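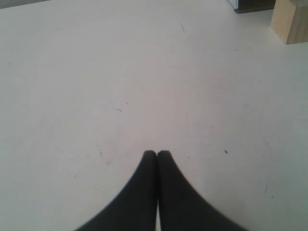 Nisuvgate 手首カメラ付きグリッパーキット よくある質問

最終更新:2020年5月29日

購入前のお問い合わせと、導入後にサポート窓口へ多く寄せられるご質問をまとめました。アーム本体に関するご質問は、アームの製造元へお問い合わせください。

ご購入・レンタルについて

キットには何が入っていますか。
グリッパー本体、標準フィンガー一組、手首カメラ、カメラブラケット、接続ケーブル、取付ねじ、六角レンチ、校正用シート、クイックガイドが入っています。アーム、制御用パソコン、電源は含まれません。電源はアーム側の工具コネクタから取る方式と、別売のACアダプターを使う方式の二通りがあります。ご注文の際にどちらかをお選びください。

購入前に試すことはできますか。
レンタルをご利用ください。期間は30日で、発送日と返送日は含みません。お使いのアームの型番とフランジの規格をお知らせいただければ、合う取付プレートを同梱します。レンタル品をそのままお買い上げになる場合は、期間が終わる前に担当のHo-yin Weiまでご連絡ください。支払い済みのレンタル料は購入代金から差し引きます。延長は一回までです。

大学や専門学校でも購入できますか。
できます。見積書、納品書、請求書の宛名は学校名、学科名、研究室名のいずれでも作成します。校費でのお支払いの場合、締め日をあらかじめお知らせください。

代理店はありますか。
国内の販売はPrillthorpeが直接行っています。南米向けはCisternasが窓口です。スペイン語の資料と修理の受付も同社が担当しています。

取り付けについて

本体の重さはどのくらいですか。
標準フィンガー、カメラ、ブラケットを付けた状態で1,228グラムです。ケーブルの重さは入っていません。アームの可搬質量からこの値を引いたものが、対象物に使える重さの上限の目安になります。実際には重心の位置や加速度によってさらに下がります。

取り付けにはどんな工具が必要ですか。
同梱の六角レンチで足ります。締付トルクはクイックガイドの表をご覧ください。ねじは8本あり、対角の順に二回に分けて締めます。

ケーブルはどう這わせればよいですか。
手首の回転軸をまたぐ箇所に余裕を持たせ、アームの根元側だけを結束してください。手首のすぐ近くで固定すると、回転の端でコネクタに力がかかります。取り付け後は低速で各軸を端から端まで動かし、引っ張られる箇所がないことを確かめてから通常の速度に戻してください。断線の修理依頼の多くは、この確認で防げたものです。

フィンガーについて

フィンガーはどこまで開きますか。
先端の間隔で最大70ミリです。これより幅のあるものは、向きを変えて短い辺をつかむか、別売のワイドフィンガーをお使いください。ワイドフィンガーを付けると閉じたときの把持力は標準より小さくなります。

完全に閉じても、根元のほうにすき間が見えます。故障でしょうか。
故障ではありません。標準フィンガーは先端から先に接触する形になっています。薄いものを先端でつまめるようにするためで、根元側にはわずかなすき間が残ります。先端そのものが接触しない場合や、左右の先端の高さがそろわない場合は、取付ねじの緩みか、フィンガーの左右の入れ違いが考えられます。裏側の刻印を確認してください。

フィンガーの色は選べますか。
標準品はつや消しの暗い色のみです。カメラの視野に常に入る部品なので、照明の反射が出にくい仕上げにしています。明るい色の特注はお受けしていますが、白い机の上ではフィンガーの輪郭が取りにくくなることがあります。

先端がすり減ってきました。交換の時期はいつですか。
先端の丸みが左右で違って見えるようになったら交換してください。使用時間による基準は設けていません。布やスポンジばかりを扱う現場と、金属部品を扱う現場とでは減り方がかなり違います。交換用フィンガーは一組から販売しています。片側だけの交換は先端が合わなくなるのでおやめください。

手首カメラについて

カメラの画面にフィンガーが写り込みます。避けられますか。
避けられません。フィンガーの先端が画面の下側に入る位置を標準にしています。先端と対象物の位置関係を同じ画像の中で見るための配置です。写る範囲を減らしたい場合はブラケットの角度を変えられますが、上に向けすぎると、つかむ直前の対象物が先端に隠れます。角度を変えたあとは必ず校正をやり直してください。

フィンガーの輪郭が少しぼやけます。ピントの不良ですか。
カメラは固定焦点で、作業面の側に合わせてあります。近くにあるフィンガーがやや甘く写るのは仕様の範囲です。作業面のほうもぼやける場合は、レンズの汚れと、レンズリングの緩みを順に確認してください。リングには出荷時に緩み止めを塗っています。
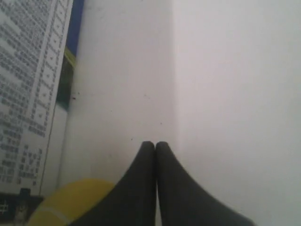 汚れは乾いた柔らかい布で拭き取ります。アルコールを使う場合は布に少量含ませ、レンズへ直接吹き付けないでください。拭いても改善しないときは、同じ位置で撮った静止画を二枚ほど添えてサポート窓口へお送りください。圧縮をかけていない画像のほうが判断しやすくなります。

印刷物の文字を読み取れますか。
手首カメラは位置合わせと把持の確認のためのもので、細かい文字の読み取りは想定していません。箱の側面にある小さな表や注意書きは、斜めから見た場合ほとんど判読できないとお考えください。大きめの二次元コードなら、正面に近い角度から読めることがあります。品番の照合が必要な工程では、専用の読取機か固定カメラを別に用意してください。

白い机や白い壁の前で、うまく位置が取れません。
面の境目が写りにくい条件です。照明が均一だと、白い面どうしの角もゆるやかな明暗の差としてしか出ません。次の順にお試しください。まず、設定画面で露出を自動から手動に切り替え、白い面が飽和しない値まで下げます。次に、照明をどちらか一方に寄せて面ごとの明るさに差をつけます。それでも安定しなければ、校正用シートを作業範囲の隅に置いて基準にします。机に細かい傷がある場合、これを特徴点として拾うことがありますが、机の位置がずれると基準も一緒にずれますので、傷だけを頼りにした運用はお勧めしません。

画面の中央と端で色味が違います。
白い面を写したときに、中央が少し赤く、端が緑がかって見えることがあります。レンズと撮像素子の組み合わせによるもので、位置の計算には影響しません。色で対象物を見分ける場合は、設定画面の「色むら補正」を実行してください。無地の白い紙を視野いっぱいに置き、ボタンを一回押すだけで終わります。照明を替えたときはもう一度行います。

使い方について

どのようなものをつかめますか。
木のブロック、小箱、ボールのように、ある程度形が保たれるものが得意です。丸いものは、中心より少し下をつかむと滑りにくくなります。表面が起毛したものは摩擦があるぶん扱いやすい一方、繊維が先端に付きますので、作業の区切りで拭いてください。液体の入った開いた容器、刃物、生き物には使用できません。

物が多い机の上でも使えますか。
使えますが、つかむ対象の左右にフィンガーの開く余地が必要です。標準フィンガーは根元に向かって広がっていますので、背の高い箱のすぐ横に低いものがあると、先端は届いても根元が箱に当たることがあります。この場合は手首の向きを変え、フィンガーの開く方向を箱の面と平行にしてください。

ソフトウェアはどのアームに対応していますか。
対応機種の一覧は、ダウンロードページのPDFをご覧ください。載っていない機種でも、デジタル入出力があれば開閉のみの使い方ができます。手首カメラの映像は一般的なUSBカメラとして認識されます。動作記録用のソフトウェアDokhamをお使いの場合は、接続設定のひな形をサポート窓口からお送りします。

人のすぐそばで動かしてもよいですか。
グリッパー単体には安全機能としての認証はありません。把持力の制限は対象物の保護を目的としたものです。装置全体のリスクアセスメントを行い、必要な柵やセンサー、速度の制限を設けてください。評価に使う図面と把持力の表はご請求に応じてお送りします。

停電したとき、つかんでいるものは落ちますか。
停電の直前の位置を機構で保ちますが、保持を保証するものではありません。落下すると困るものには別の落下防止策を取ってください。復電後はすぐに開かず、設定画面の「状態確認」から再開します。

修理・サポートについて

保証期間はどのくらいですか。
お買い上げの日から一年です。フィンガー、ケーブル、レンズ保護板は消耗品の扱いになり、保証の対象に入りません。

修理中の代替機はありますか。
台数に限りがありますが、貸し出しています。6月は点検のため貸し出しできる台数が減ります。お急ぎの場合は修理の申込書の備考欄にその旨をお書きください。

設定や教え込みの作業を頼めますか。
有償の立ち上げサービスがあります。担当はKerstin HellwigとNicanor Gaeteです。事前に作業台の寸法、対象物の写真、アームの型番をお送りください。対象物の現物を一つお借りすると、訪問前に把持の試験ができます。遠隔での対応は、現場側にアームの操作ができる方が一名いらっしゃることが条件です。

この一覧にない質問はどこへ送ればよいですか。
サポート窓口の問い合わせフォームから、本体裏面の製造番号とソフトウェアの版数を添えてお送りください。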